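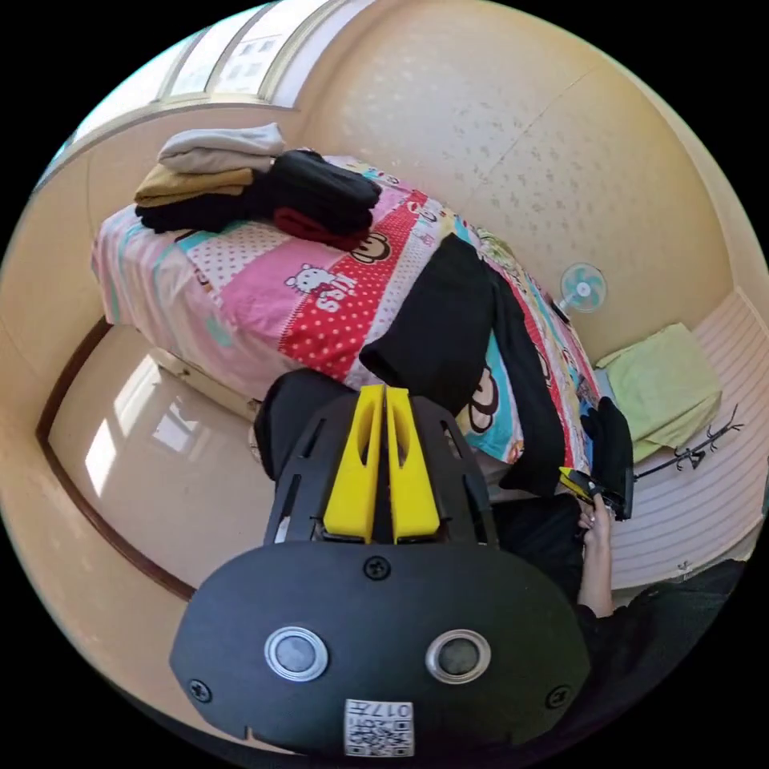
4.3 Recording a clothes-folding session

Folding is recorded in takes. One take covers one garment, from the first grasp until it is laid on the finished stack. Use a bed or table with enough clear surface to spread out the largest item, and keep the stack at the far end, as with the folded clothes on the pink bedspread, so the fingers do not brush it during a take.

1. Check that the label number on the gripper matches the number entered in Wikell.

2. Wipe both round windows on the front plate with a dry cloth.

3. Spread the garment and start the take. Hold still for two seconds before moving.

4. Close the fingers on an edge or a hem. Move at an even pace – slower than you would by hand.

5. Place the folded garment on the stack, open the fingers and stop the take.

Note: Each set holds 200 takes. Wikell opens a new set by itself when the last one is full.
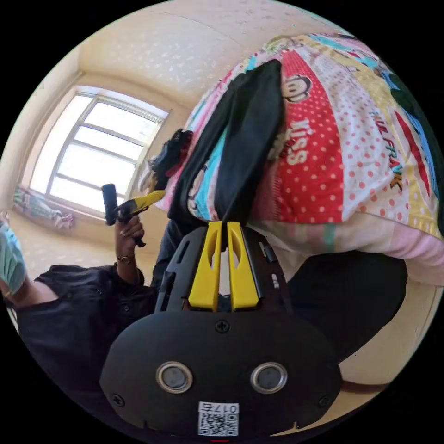
Figure 4-2. Long black cloth held at its lower end, with a second gripper in use nearby.

Two operators may work in the same room. Each gripper must have its own session name, and the sessions should be started one at a time.

Caution: Do not pull on cloth that has caught under something. Open the fingers, free it by hand and repeat the take.

6. Mark failed grasps as "retry". Do not delete them – the training step uses them too.

7. Upload when the battery reads 99 or lower and the gripper is back on its dock. If error 514 appears, restart Wikell and upload again.

For changes to the garment list, contact Piroska Balogh at Sandska.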